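Doors Before Dishes: A Conversation with Iraklis Kyriakidis

Iraklis Kyriakidis has spent most of the past year on doors. His group at Tallness trains a two-armed robot in simulation, and paneled interior doors are where the work has been slowest.

"People ask when it will do dishes," he says. "I tell them it has to get into the kitchen first."

The project, called Brerko, began in March with a set of 110 simulated rooms. It now has 437. Walls, floors and trim get new colors and patterns from room to room, and some of the combinations are ugly. Kyriakidis doesn't mind. "If the policy only works next to white walls, I want to find that out early."

The robot learns from demonstrations given by a person with a pair of hand controllers. The group kept 173 of them for the door task. Each one is stored with an overhead view from behind the robot and a close view for each gripper, and the policy gets all of them as input.

Early versions used the overhead view alone. The robot would drive up well and then reach short of the handle. "From behind, the arm can hide the thing you want to grab," he says. "The close views helped with that. They also brought a new problem, which is that a door panel at that distance is mostly wood grain."

Double doors are still harder than single ones. The current policy often handles the first leaf and then waits too long before starting on the second. Kyriakidis thinks the demonstrations are partly to blame. "I paused there myself when I was recording. It learned my pause."

A test on real doors is planned at the Vollville building, with 2 robots.

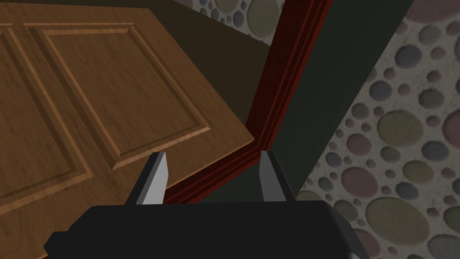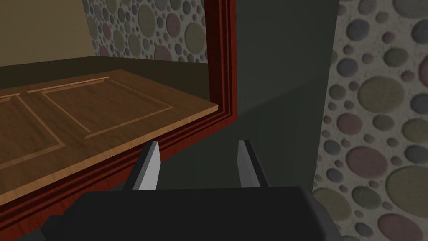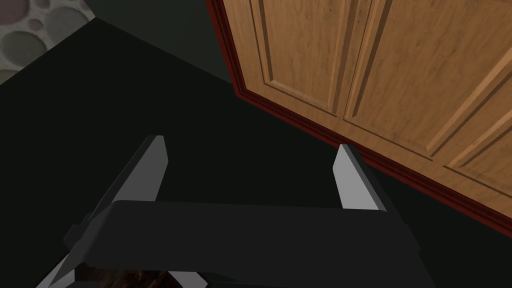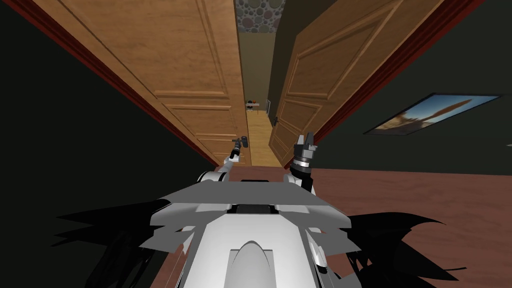
Brerko door task in simulation. First three: close views with a gripper. Last: the view from behind the robot, with both doors open.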